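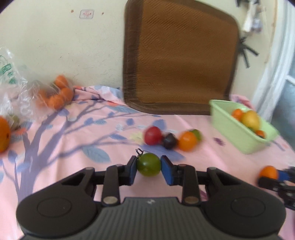
Khoa Phan wanted to know, before most of us had our coats off, why we were calling it a robot demonstration if a person was going to do all the picking. I wrote the question down because it is better than anything on my own list, and these notes keep coming back to it.

Notes for Unit 5: the visit to Sernari

Read these before section. They assume you came along in November. If you missed the visit, get Nisha Tiwari's notes too, as she copied down most of the talk and I mostly copied down my objections.

What the visit was for

Sernari makes hand-held grippers. A person holds one in each hand and does an ordinary job with them, in our case picking up fruit and putting it in a basket. A camera on the gripper records the job, and the recordings go toward training a robot arm that is supposed to do the same thing later. The company calls the whole system Pludireo. The arm was not part of our visit, so nothing we saw tells us how well it works. Please keep that in mind when you write your reports. Several drafts already say "the robot picked up the tomato." A person picked up the tomato, using a tool.

What we were told

Anca Iordache ran the demonstration and was generous with her time. Her main points, as I understood them:

The fingers on the tool match the fingers on the arm, so a grip that works for one should work for the other.

People pick up the tool fast. She said most are comfortable with it in roughly 2 hours.

The fruit job had 435 recordings behind it at the time of our visit.

Household settings are used on purpose, with patterned cloth and everyday clutter left in view, so that the system doesn't learn to depend on a clean table.

I have no quarrel with the last point. Most of the demos I have sat through over the years used a bare surface and one object in the middle, and a printed cloth with a crumpled plastic bag next to the fruit is a fairer test than that. It is still a test of the person, though, until somebody shows us the arm.

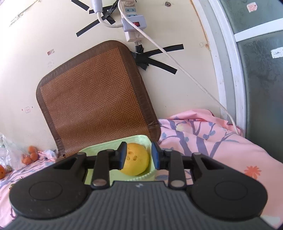 The number 435 needs more care than it got. A recording is one try at the job. We weren't told how many of them were thrown out, how many different people made them, or whether a dropped fruit counts as a bad recording or as a useful one. Tien-fu Leung asked about drops and was told they are "reviewed." Reviewed by whom, and then what? I asked for the written rule and was promised it by email. As of this handout I don't have it.

Then there is the matter of feel. When you squeeze a ripe tomato through a tool, you still get something back through your hand, and you ease off. The camera doesn't record that. It records fingers closing and stopping. Iordache's answer was that the change in finger opening carries enough information. Maybe so for a firm green tomato. I would like to see it for an overripe one, and I would like to see the ones that got crushed.

Shengli Jin disagrees with me here and asked me to say so. His view is that people judge softness by looking far more than they think, and that I am asking for touch out of habit. Fair enough. He will present that side in section, and he should bring a source.

Compare with the Grecu reading

The Grecu paper (week 2 packet) keeps the person's success rate and the machine's success rate in separate columns. Use that table as your model. For the Sernari visit the second column stays blank. Leave it blank. Don't fill it with a guess from the brochure.

For your report

Two pages, double spaced. Describe one grasp you watched from start to finish, and say what the operator knew that a camera would miss. Then list what you would ask to see on a return visit before believing a claim about the arm. Quote the speaker only where you have the words in your own notes.

Reports go in the tray outside my office by 4 p.m. on the day of section. Anyone who still has a Trerkach visitor badge, please put it in the same tray, as the building wants them back.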